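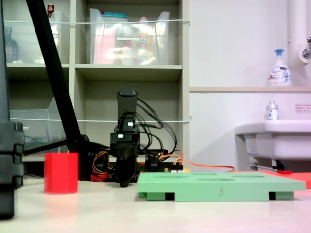 *Page last changed: 1 November 2025*

# Tivivholm work table: review for Hutbridge learning centres

This review covers the Tivivholm work table in the pale finish, fixed-leg version. It is intended for centre managers who are replacing tables from their own furniture budget. The folding version has not been assessed and managers should not assume that the findings apply to it.

The review was written by Kelly Hartley, Furniture and Fittings, with notes on assembly by Noel Buenaventura at the Grilutcombe centre. The Tivivholm was bought at the ordinary price through the usual supplier account. The maker was not told that a review would be published.

## Summary

The Tivivholm is a sound general-purpose table for adult classes and shared study. The top is hard-wearing and easy to clean, and the frame stays steady in normal use. Its main faults are the feet, which work loose, and the poor instructions supplied with the leg brackets. It is approved for purchase, subject to the conditions at the end of this page.

## How the table was assessed

Tables were placed in two teaching rooms and the quiet study area at Grilutcombe and used for the whole of the spring and summer terms. The teaching rooms were timetabled for bookkeeping, dressmaking and English classes. Evening groups also had the use of them. Staff recorded faults in the room book as they would for any other item, and Mr Buenaventura checked every fixing at the end of each term.

No laboratory testing was carried out. Centres that need a table certified to a particular standard should ask the supplier for the certificate before ordering.

## Size and layout

The top is 900 mm deep, which allows two learners to sit facing each other with papers open. This is deeper than the tables it replaces, and rooms laid out in rows will lose some gangway width. Managers should measure the room with chairs pulled out before placing an order. At Grilutcombe the smaller teaching room had to be turned round so that the rows ran along the window wall, and one cupboard was moved to the corridor.

Clearance beneath the front rail is 674 mm. Most learners found this comfortable on the standard stacking chair. It is too low for some wheelchair users and for the larger armchairs kept in the study areas. Every room fitted with the Tivivholm must therefore keep at least one height-adjustable table, placed where it can be reached without moving other furniture.

## The top

The surface has a slight texture and does not throw back glare from ceiling lights. Learners who had complained of reflections from the old gloss tables made no further complaint. Pencil and dry-wipe marker come away with a damp cloth. Ballpoint takes more effort, and red ink left over a weekend at Grilutcombe has produced a faint stain that the approved cleaner did not remove.

The dressmaking class gave the top its hardest use. Tracing wheels left marks where no mat was put down, and these can be seen when the light is low. Rotary cutters were used on mats throughout and caused no damage. Irons should not be placed on the surface, with or without a folded cloth.

The edging is well finished and has not lifted. One corner was chipped in delivery and the supplier replaced the top without dispute, although the replacement took five weeks to arrive.

## Frame and stability

The frame is steady when the table is written on, leaned on or used with a sewing machine at moderate speed. At full speed there is some movement, felt mostly by the person sitting opposite. Tutors dealt with this by seating machine users on one side only.

The adjustable feet are less satisfactory. They turn easily, which is helpful when levelling the table, but they also turn when the table is dragged. By the end of the first term several had unwound far enough to make the tables rock. Lifting prevents the problem, and notices asking users to lift had some effect in the daytime and very little in the evening. The supplier now offers a locking nut for each foot. These were fitted for the summer term and no further movement was recorded.

## Assembly

Mr Buenaventura's notes are given here with small changes for length.

> The first table took me well over an hour. The drawing shows the leg bracket from underneath but does not say so, and I fitted two of them back to front. Once I had that straight the rest went together quickly. Use a long hex key and throw away the short one in the packet. Do not tighten anything until all four legs are on. The bolts for the cross rail are nearly the same length as the leg bolts and they will go in the wrong holes if you let them. Two people are needed to turn it over.

A corrected drawing is held by Furniture and Fittings and will be sent with every order. The supplier has been told of the error. The drawing in the box had not been changed when this page was last checked.

## Cleaning and care

Daily cleaning is with a damp cloth and the neutral cleaner already issued to centres. Cream cleaners and scouring pads dull the surface and must not be used. Fixings should be checked at the end of each term. Spare feet, bolts and edging can be ordered separately, and the delivery charge is the same for one packet as for several, so centres may wish to order together.

## Comparison with the present table

The table now in most Hutbridge rooms is lighter, cheaper and can be carried by one person. It also marks badly, and more than 40 were withdrawn last year with broken edging. The Tivivholm costs more to buy and is expected to last longer, though two terms are too short a period to show this. Rooms that are cleared often for exercise classes or meetings are better served by a folding table.

## Decision

The Tivivholm is approved for teaching rooms and study areas with a settled layout, on the following conditions:

- locking nuts are ordered with the table and fitted at assembly
- one height-adjustable table is kept in each room
- cutting mats are provided wherever craft classes are held

It is not approved for halls or for any room used by the crèche. Orders should be placed on form 49 and sent to Furniture and Fittings before the end of November for delivery in the new year. Faults found after delivery should be entered in the room book and reported to Kelly Hartley.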